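La mesa marrón (y por qué ya no quiero una blanca)

14/06/2019

Llevo tres semanas dando la lata con las mesas a todo el que se me pone delante, así que ahora os toca a vosotros. Los que leéis esto desde hace tiempo ya sabéis que en mi cuarto de trabajo hay una mesa blanca brillante que compré con toda la ilusión del mundo y que me tiene frita. Se ve todo. La marca del vaso, la pelusa, el boli que se descargó en 2016 y que ahí sigue, en forma de rayita azul, como un tatuaje. Por la mañana, con el sol de frente, tengo que trabajar con los ojos medio cerrados (y luego me quejo de las arrugas).

El caso es que en el trabajo tenemos una mesa grande, marrón, mate, lisa lisa, a la que no había hecho ni caso en la vida. Pasaba por delante, dejaba mis cosas y a otra cosa. Hasta que un día me quedé mirándola y pensé: pero si esta mesa no me molesta nada. No brilla, no tiene dibujo, no imita nada. Es de un color raro, entre gris y marrón, que según le dé la luz tira más para un lado o para el otro. Mi madre diría que es color topo. En el catálogo de Besholm hay uno que se le parece mucho y que se llama Skorkotmont, que suena a pueblo con castillo, y yo ya lo llamo así a todas horas. 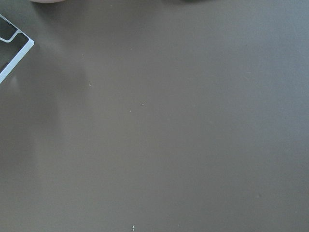

El color, de cerca. Más gris por arriba, más tostado por abajo.

Os juro que es la misma superficie de punta a punta. Me pasa lo mismo con las muestras que me mandaron a casa: las pongo en la ventana y son grises, las llevo al pasillo y parecen café con leche con poca leche. Al principio me ponía nerviosa (¿y si me llega y es otro color?), pero le he cogido el gusto. Además, las cosas negras quedan muy bien encima, y cualquier cosa con un borde blanco o clarito se ve enseguida. En mi mesa blanca pierdo los folios, lo digo en serio. Folio blanco sobre mesa blanca, y yo levantando el teclado a ver si está debajo.

Bueno, los números, que sé que vais a eso. La de Besholm que me gusta, con el tablero grande, cuesta 1.245 euros. La misma con el tablero un poco más corto, 1.029. Y luego está la que me enseñaron en la tienda con toda la mala intención, que pasa de los 3.000, más de 3.000 euros por una mesa, que ya me puede hacer ella el trabajo y bajarme la basura. Esa la toqué con un dedo y me fui.

Yo había pensado al principio en algo mucho más modesto, un tablero de 60 centímetros de fondo y dos caballetes, y tan contenta. Pero 60 se me queda corto. Lo he probado con cinta de pintor en el suelo, que es un truco tontísimo y lo recomiendo muchísimo: marcas el rectángulo, te sientas delante como si estuviera la mesa y ves si te cabe la silla, si das con el codo en la estantería, si puedes abrir el cajón. Estuve una tarde entera sentada delante de una mesa de cinta. Hasta merendé allí.
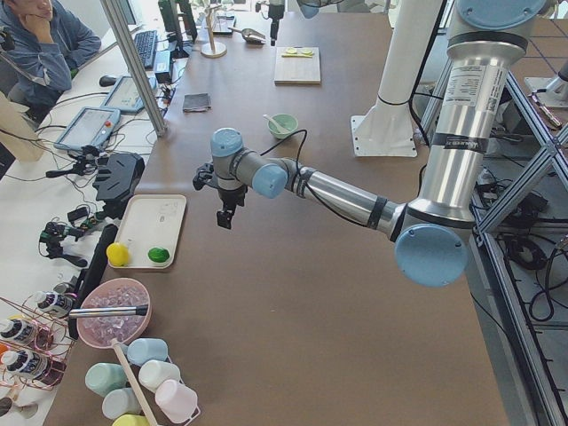

Y hablando de sitio, el tema cables. Puedes tener el tablero más bonito del barrio, que como mires debajo se te cae el alma. En mi casa debajo de la mesa vive una cosa negra hecha de cargadores, alargadores y un cable de una impresora que ya no tengo. Cada vez que paso la aspiradora hay pelea. Así que esta vez quiero hacerlo al revés: primero los cables y luego la mesa. He comprado unas bridas de velcro y una bandeja metálica de Fetent que va atornillada por debajo, y los transformadores gordos irán ahí subidos. Si la bandeja aguanta, claro, que las instrucciones vienen en cuatro idiomas y en ninguno dicen cuánto peso soporta.

Lo otro que he aprendido de pasarme el día mirando mesas ajenas es que prefiero tener dos superficies. Una para el ordenador, el teclado, el ratón y las cosas que se quedan fijas, y otra donde se pueda hacer de verdad algo: cortar, montar, extender un plano, doblar la ropa si me apuras. En una sola mesa siempre gana el ordenador. Se va extendiendo, primero el teclado, luego la libreta de al lado, luego la taza, y al final coses en la cama.

Así que el plan, por ahora, es este. La blanca no la tiro (me da pena y además pesa una barbaridad), la arrimo a la pared y que se quede con la pantalla. La marrón iría en el centro, con espacio para dar la vuelta entera alrededor. Tendré que mover la estantería y despedirme del sillón, que lo usa sobre todo la ropa a medio planchar.

¿Dudas? Todas. Me preocupa que el mate se quede con brillos en la zona donde apoyas los brazos, que eso le pasó a una encimera de mi prima y no hubo manera. En la tienda me dijeron que con agua y un paño suave, nada de estropajo ni de sprays, y que a correr. Si alguno tiene un tablero mate desde hace años, contadme cómo está, y sed crueles.

También me falta decidir las patas. Negras o del mismo color que el tablero. Ayer las quería negras, lo hablé merendando en el Thân, y salí de allí convencida de que no. Hoy otra vez negras. La entrega tarda bastante, así que si la pido ya me llegaría en agosto, justo cuando no estoy. Igual espero a la vuelta y mientras sigo con la cinta en el suelo, que por cierto se está empezando a despegar por una esquina.

Entradas recientes
El boli azul y yo: todo lo que he probado para quitar la mancha
Cajones que no cierran
Una tarde en Besholm con hambre
Velcro, bridas y otras cosas que compro de más
La merienda del Thân, por fin la receta (más o menos)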